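Workshop notebook, August 2020

Back on the Haltcombe table finish. I rubbed out panel 46 this morning (the one I'd left curing since forever) and wow, the wiping varnish finally looks the way I wanted it to! Deep color, no dust nibs to speak of, and the streaky grain really comes up. Panel 132 is the sad one. Same stain, same rag even, but I put the second coat on too soon and it went gummy along one edge. My fault, I was in a hurry.

Mizanur Mridha thinks I should cut the first coat thinner, half and half with mineral spirits, and I'm inclined to listen to him. He did the Promora sideboards back in January and those still look great.
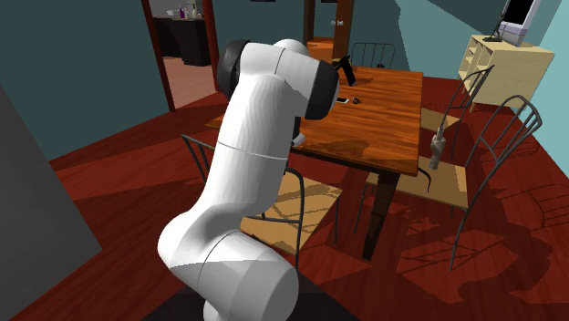

So the plan is three thin coats, a full day between each, and a light scuff with gray pad before the last one. I'm also going to try the Kinoshita brush instead of a rag on the edges, where I keep getting runs (and if it sheds bristles again it's going in the trash).

Water ring test on 46: left a sweating glass on it all through lunch. No mark at all. Vinegar next, then hot coffee.

Need to order more pads. Stain can is almost empty too, lot 1688, try to get the same one.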